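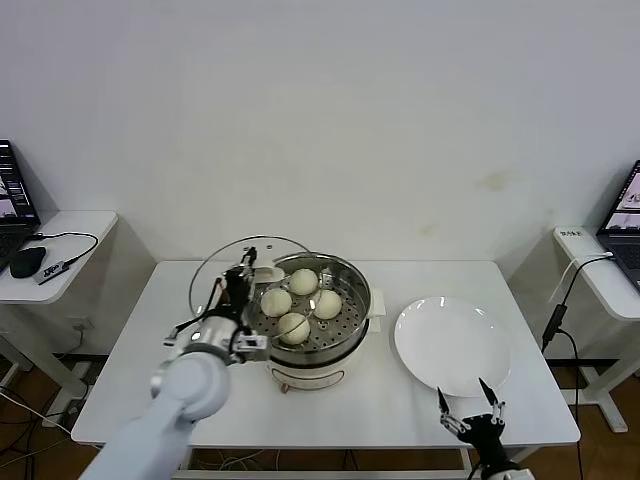
Zelcombe gathers demonstrations of kitchen tasks for two-armed robots. The lead engineer there has spent most of the past year on one group of them: lids, bowls, steamers and anything else that has to be held open with one hand while the other does the work.

The steamer task is short to write down. Lift the lid, move the buns to the plate, put the lid back. "On paper it is three steps," the engineer says. "In the recordings the time goes on the lid. It is clear glass, so the cameras get very little from it except the rim and the handle."

Operators are asked to grip the lid by its handle and keep it clear of the tray. How far they tilt it is left to them. An early version of the instructions fixed the angle, and the model trained on those episodes failed whenever the pot was moved a little to one side.

The target for the task is 3000 episodes. Each operator records in blocks of 69, then changes over. "It was 300 at first. By the end of a block that long, every reach looked the same. We were paying for copies."

Bun positions are changed between episodes, and so is the place of the plate. The pot stays within a marked area in the protocol, though its handle may point either way. Failed grasps are kept if the operator recovers without a reset. Episodes in which the lid is dropped are labelled and stored apart.

Checking is done in Cultix, which lines up the camera streams with the joint readings and flags any gap. Two reviewers look at each flagged episode. The engineer puts most rejections down to timing faults. "A late wrist image teaches the wrong thing – the fingers seem to close before they arrive."

Sepúlveda, the partner site, records the same task with a different pot. Its files go through the same checks before the sets are merged. The engineer would not give a date for the merged set, but said the lid-closing step would be recorded again first, with a slower approach to the rim.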